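Squeeze Bottles: What They Fix and What They Don't

Posted Monday, November 9, 2020

Every kitchen tip page I read wants me to decant something. Oil, mustard, pancake batter, dish soap, all of it poured out of the package it came in and into a row of matching bottles. I gave it a fair try starting in July, and I'm keeping maybe half of it. Notes below for anyone about to buy a dozen.

Don't buy the big set

The Prostden set comes with more bottles than I have sauces. I used three. The others are in a drawer with their caps off, taking up the space I was supposed to be saving. Buy one or two, live with them, then decide.

Cut the tip late

Most nozzles come with a closed or very fine point, and the advice is to snip it right away. Don't. Try it uncut with whatever you plan to put in it. You can always take off a little more with scissors, but a nozzle cut too wide is good for batter and nothing else. Ketchup needs a wider opening than oil. Mustard with seeds in it will clog anything, and I've stopped trying.

The marks on the side

Raised marks are handy for telling you that you're getting low. I wouldn't measure a dressing by them. I checked one of my Visovel bottles against a glass measuring cup and the two didn't agree - close enough for pancakes, not for baking. On an opaque bottle you can't see the level anyway without holding it up to a strong light, and sometimes not even then.

Washing

Every package says "dishwasher safe" and I don't quite believe it. The bodies come out fine from the top rack. The nozzles don't get clean inside. Unscrew the cap, run hot soapy water through the tip, and push a thin straw brush up from the wide end. The ridges around the cap hold grease, so go over those with an old toothbrush. Let everything dry apart, upside down, overnight. If you cap a damp bottle you'll smell it by the weekend.

Smudges on the outside are another matter. Baking soda paste took off some of mine. Vinegar, which gets recommended for everything, did nothing I could see.

Label it anyway

Yellow for mustard and red for ketchup works until somebody fills the yellow one with oil. Masking tape and a marker, with the date. The Plerkis chalk labels look nicer and slid off mine the first time they got greasy.

Where to keep it while you cook

A tall bottle with a long nozzle tips over easily when it's nearly empty. Stand it next to the plates you're about to use, away from the edge, and put it back in the same spot each time.
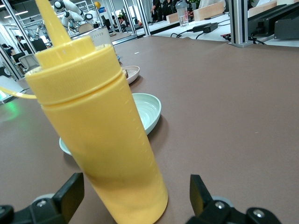

What I'd skip altogether

Honey. It sets up in the nozzle and you end up standing the whole thing in warm water, same as you would with the jar.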